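WOMGATE MUSEUM TO PUBLISH FULL CATALOG OF THE ABUBAKAR COLLECTION

28 December 2020
By Womgate Museum Press Office

Filed under: Museums & Heritage, Collections

Womgate Museum has completed the cataloging of the Abubakar Collection and will publish the full set of records online in May. The collection consists of 900 works on paper, mainly architectural drawings, stage designs and preparatory studies for murals. It entered the museum as a bequest and has until now been searchable only through a typed card index held in the reading room.

Each record gives the artist or workshop where known, date or date range, medium, support, sheet dimensions, inscriptions, watermarks, condition grade and exhibition history. Attributions are marked with one of six levels of certainty, from "signed and documented" to "unattributed." Where an earlier attribution has been changed, the previous name is kept in the record along with the date of the change and the initials of the cataloger.

Provenance is entered as a sequence of separate ownership events. Gaps are shown as gaps, with the last confirmed owner before the gap and the first confirmed owner after it. Dealer stock numbers, customs stamps and collectors' marks found on the backs of sheets have been transcribed and linked to the relevant event.

"The card index was accurate for its time, but it combined fact and opinion in a single field," said Vusumuzi Khumalo, head of collections at Womgate Museum. "Readers could not tell whether a date came from the sheet, from an invoice or from a curator's judgment. The new records state the source for each entry."

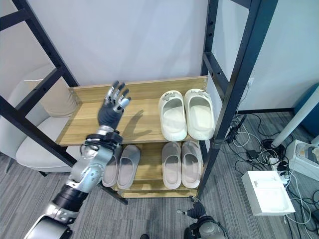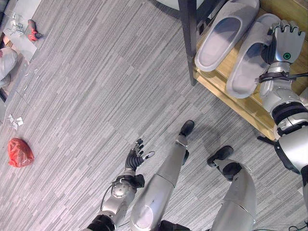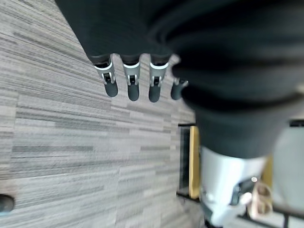
Photos: Provley

Every sheet was photographed front and back under even light. Sheets with erasures, pinholes or incised lines were photographed a second time under raking light. Master files are held in two separate locations and checked against stored checksums at fixed intervals. Reference copies will be available to download without charge for study and teaching. Requests to reproduce a work in print should be sent to the rights office, which will continue to handle permissions for designs still in copyright.

During the survey, conservators identified 20 sheets that need treatment before they can be handled. Most have old adhesive tape along one or more edges, and several are attached to acidic board. Their records will be published with the others, but the sheets themselves will stay out of the reading room until the work is finished. The remaining sheets have been moved into new folders and are stored flat by size.

A selection of the stage designs will be lent to the Zallmont Gallery for its display on theater workshops. The loan agreement sets a limit on light exposure for each sheet and requires a condition check on arrival and again before return. Works drawn in iron gall ink and colored felt pen are excluded from the loan.

The catalog can be searched by name, place, medium and inscription. Records may be exported as plain text or as a spreadsheet, and each has a permanent reference number that will not change if the work is reattributed. Former inventory numbers have been retained as a search term so that citations in older publications can still be traced.

Corrections and additional information on ownership history can be submitted in writing to the collections department. Submissions should quote the reference number and include a copy of any supporting document. Accepted changes will be listed in a public revision log.

Press contact: Press Office, Womgate Museum. Reproductions of works in the Abubakar Collection are available to the media on request.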